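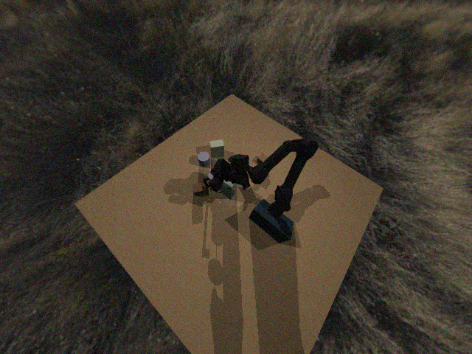 Figure 3. The Drondora tabletop task in simulation: arm, two cubes and a short cylinder on a square platform.

4. Why start with blocks?

When I tell people I work on household robots, they ask when they can buy one that puts the dishes away. Then I show them Figure 3 and they get a little quiet. One black arm, a green cube at the gripper, another cube and a gray cylinder close by, all on a tan square with dry grass around it. Not much of a kitchen!

But I'd argue (and Siham Yammine has argued with me about this since May) that most of what goes wrong in a real kitchen goes wrong in this setup too. Look at how close the pale cube and the cylinder sit. They're nearly touching, and a gripper that wants one of them has to get its fingers in without shoving the other. Swap in two mugs on a crowded shelf, or two fittings in a parts bin at the Skollon shop, and you have the same headache with a more expensive ending.

We ran 3000 simulated episodes with the Dremitz controller, each one capped at 60 seconds. The arm had to pick up a named object and set it down clear of its neighbors. Failures piled up in the tight layouts, and the one I saw over and over was a good grasp on the right object with the neighbor knocked sideways on the way in. Our scoring counted that as a miss. Randa Kassab thinks that's too harsh, and for cubes she may be right, but I wouldn't want it near my glasses.

So, can it do chores yet? My answer is some of them, slowly, if you tidy up first (which kind of defeats the purpose). Sorting well-spaced parts into trays looks close to me. Unloading a full dish rack doesn't, and I wouldn't read our numbers as saying anything about wet plates, soft cloth or drawers that stick, none of which we modeled. Section 5 takes up the spacing problem, starting with the approach angle.

Contact: R. Kassab, Jacobs Building, Room 3485 | Back to top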